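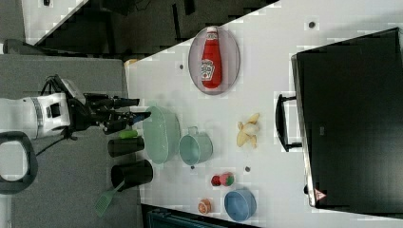
Flaro play kitchen set on a white tabletop, with toy fruit and a ketchup bottle.

Flaro Play Kitchen Set with Toy Food
Item no. 624
Sold by Nalodness

The Flaro set is a mix of pretend cookware, dishes and toy food for home play corners, preschools and waiting rooms. It goes on any low table and does not need a play stove, though it can be used with one.

Colors are kept apart on purpose. The cookware is black, the colander is pale green, and the bowl is light blue, so children can sort the pieces by color when they put them away.

What you get
Two black cooking vessels, one larger than the other
Green spatula with a slotted head
Oval colander
Light blue bowl
Plate
Small toy fruits in red tones
Orange slice
Ketchup bottle, red with a white cap

The colander has a flat bottom with rows of small holes and a handle at each end.

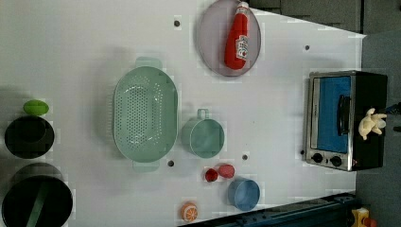
It is large enough to hold the small fruit together, and most families end up using it as the storage basket. The larger black vessel takes the spatula. Everything else packs into the carry bag that ships with the set - the bag measures 11 by 29 inches when flat and closes with a drawstring.

Cleaning
Wipe the pieces with a damp cloth and mild soap. Do not put them in the dishwasher. Let the colander drain before it goes back in the bag. The bag can be machine washed cold.

Ages and use
For ages 4 and up. The pots are for pretend cooking only and must not be placed on a real stove or in an oven. Do not fill the ketchup bottle with food.

Spare parts
The spatula, the orange slice and the bowl can be ordered one at a time. Other pieces are sold in the Flaro refill pack. Write to Maribeth Baluyot at the parts desk with the item number and the name of the piece you need.

Shipping
Sets ship from our Flendcombe warehouse. School orders are handled by Birgit Rieger, who can also send a written quote - please include the delivery address.

Page updated 2024-05-02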